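Kosum Home Forum > Hallway and Clutter > Where do you lot keep your car keys?

zaki1547
Fed up of hunting for keys every morning, so everything now goes in a yellow plastic tray up against the old wooden table. Yes, the table is covered in white paint specks, I did the ceiling in January and got lazy with the dust sheets.
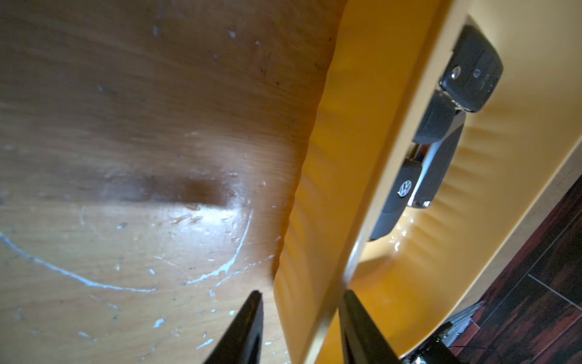
Trouble is they slide about and the fobs are getting scratched to bits. Would a liner help? Felt, maybe?

oletti_2
Felt goes manky in 2 weeks. Bit of rubber matting, rinse it under the tap, done.

Ateck
Disagree, rubber mat leaves marks on everything. I've had felt in mine for years and it's fine if you hoover it!! Bigger question is how you tell your keys apart, I'm forever grabbing the wrong VW one.

zaki1547
Ha, same here. Two black flip ones, and if one's lying badge up and the other's buttons up I still have to stop and think.
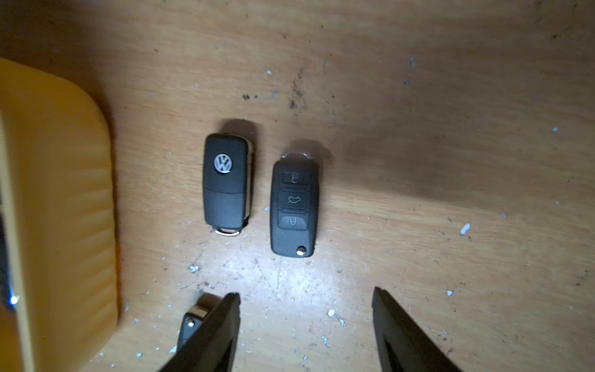 I was going to put a dab of nail varnish on one of them, but the other half says it'll look cheap.

oletti_2
Coloured tag on the ring. Got a bag of 300 off the market, still have most of them if you want a few posting.

Ateck
Tags get caught in your pocket lining though. Nail varnish gets my vote, sorry to the other half!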